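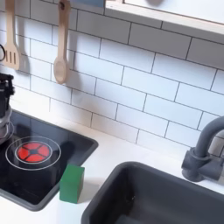 Fig. 4. Cooktop to the left, sink to the right, utensils hung against the tiles.

Section 5. Fitting out the Pullden play kitchen

Before you start, check that the worktop section (Section 4) is finished and standing level. A sloping kitchen is a fine thing until someone serves soup.

1. Press the black cooktop into its opening until the rim sits on the white worktop all the way round. It should go in with the flat of your hand. If you are reaching for a mallet, turn it round and try again.

2. Lower in the sink, then push the tap into its hole.

3. Hang the slotted spatula and the wooden spoon.

Note: The tap is not plumbed. Your child will regard this as a fault and may report it daily.

CAUTION: Do not stand kettles, candles or real pans on the cooktop. It does not heat, and it does not care to be heated.

4. Wipe the tiles with a damp cloth. No bleach.

Spare utensils can be ordered from Droren under part number 596. Most end up behind the sofa, so look there first.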